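Cable Sorting and Coiling, Bench 3: Gallery

Notes and pictures by Iddrisu Korletey

The Amoah workshop keeps its loose cords in a single drawer. By April the drawer no longer closed, and on Thursday the contents went through the bench for sorting. The aim was to separate data cords from power cords, coil each one to a standard diameter, and tie and label it before it went back into storage. The notes follow the order of the written procedure.

Power to the bench is shut off at the wall before any sorting begins. Cords that belong to fixed equipment stay where they are and are not added to the pile. A bundle that has been in place for a long time takes a set, and the loops hold their curve after they are released. Forcing them straight in one pull puts the load on the outer jacket and, at the ends, on the solder joints.

Thick bundles are worked from the outside in. The outermost loop is lifted clear, followed back to one end, and only then drawn out. Cutting ties inside a bundle is done with flush cutters, blade facing away from the jacket. Glossy black jackets show nicks poorly under overhead light, so each cord is also run between thumb and finger along its full length.

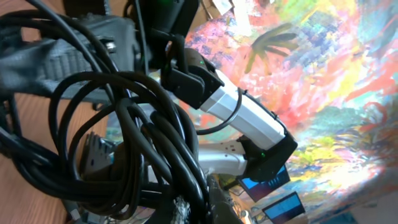

Single cords on the table

Once a cord is free of the pile it is laid on bare wood with nothing else under it. A thin cord dropped from the hand will normally settle into an S or a figure eight. Either shape is acceptable as a starting point. The figure eight has some advantage, as the twist put in by one half is taken out by the other, and the cord can be picked up from the crossing point without a kink forming.

Length is measured before coiling. The procedure recognizes two classes: cords up to 600 mm, which are folded once and tied, and longer ones, which are coiled. The coil is made over-under, with alternate loops reversed. Simple wrapping around the hand is faster but leaves one twist per turn, and the cord springs open when the tie is removed.

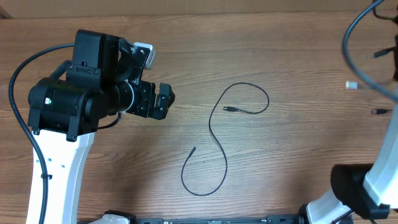 Black USB-style cord lying loosely on the wood tabletop, between the two arms.

Connectors and crossings

The ends are checked separately from the cord itself. The checks are as follows:

Shell: straight, no crushed corners, no movement against the molded grip.

Contacts: clean and level when viewed from the front. Lint is removed with a dry wooden pick. Liquid cleaner is used only on contacts that remain dull after the dry pass.

Strain relief: no split where the cord enters the plug. A split longer than 3 mm sends the cord to the scrap bin. Shorter splits are marked with yellow tape and the cord is kept for low-priority use.

Where two cords cross, the upper one is always moved first. On a tabletop with a busy grain a thin cord is easy to lose at the crossing, and the usual mistake is to pick up one cord and follow the other. Tracing from the plug end with a fingertip prevents this. If a third cord joins the crossing, all plugs are brought to the same side of the table before anything is pulled. 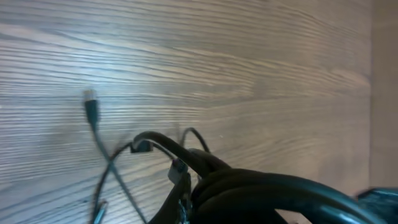
Small black plug with a metallic tip; its cord crosses a second, thin loop.

Ties and labels

Hook-and-loop ties from Weditz were used throughout. The tie goes around the coil at the point opposite the plugs, and the free end is folded under by 6 mm so it can be found later with gloves on. Zip ties are not used on stored cords. Labels are Ollon wrap type, printed side out, placed a hand's width from the plug.

The drawer inventory stood at 246 entries before the sort. Duplicates are still being checked against the list, and the revised count will be posted on the Purnex project page along with the scrap list. Cords without a label are held in the gray tray on the lower shelf until the check is finished.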